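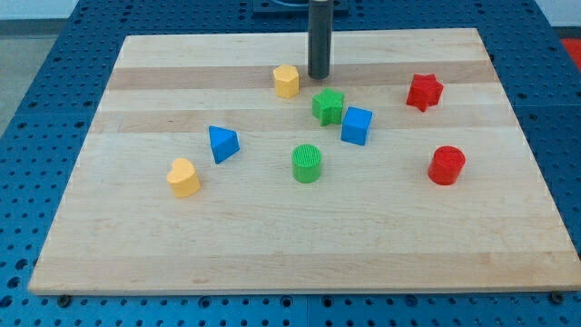
Toy blocks on a pale wood board.

1/ Back from two days at the Cleltdale schooling show. Notes on the hunter and jumper rings for anyone thinking about the October one.

2/ Entries closed at 70 horses, up from last year. The hunter ring started on time both mornings. The jumper ring ran late on day one after the water truck broke down, and the 0.90m class didn't walk until after lunch.

3/ Footing was good in the main ring. The warm-up got deep in the corner by the in-gate, and by the second afternoon most people were fencing off that end in their heads and jumping on the other side. Management says they'll add sand and drag it more often before October.

4/ I took two horses. The gray did the 2'6" hunters and was third in both over fences classes. He added a stride in the outside line each trip, which was my ride. He needs more canter out of the first corner and I keep waiting too long to ask for it.

5/ The mare did the 0.80m and 0.90m. Clear in the first one, one rail in the second at the oxer off the left turn. She was quiet about the liverpool, and that had been my main worry.

6/ Best course of the weekend was the Kahsay Farm derby. Natural jumps, a small bank, and a trot fence at the end that caught a lot of people. Prize money was $1,000 split among the top placings. The winner was a junior on a chestnut pony who took every inside turn.

7/ Stabling: we were in the Rondden barn, the older one down the hill. Stalls are a good size but it's a long walk with a hose. Bring your own buckets and extra snaps. Shavings were sold out by the first evening.

8/ Results are on the Titeck app. It lagged roughly an hour behind the ring for most of the show, so check the paper sheet at the in-gate if you're trying to plan a ride time.

9/ Trailer parking fills from the road side first. If you come in after 7 you'll be on the grass, and it's soft if there's been rain.

10/ Prize list for October should be out later this summer. I'm planning to move the gray up to 2'9" if the next month goes well. The mare will probably stay at 0.90m.

June 28, 2024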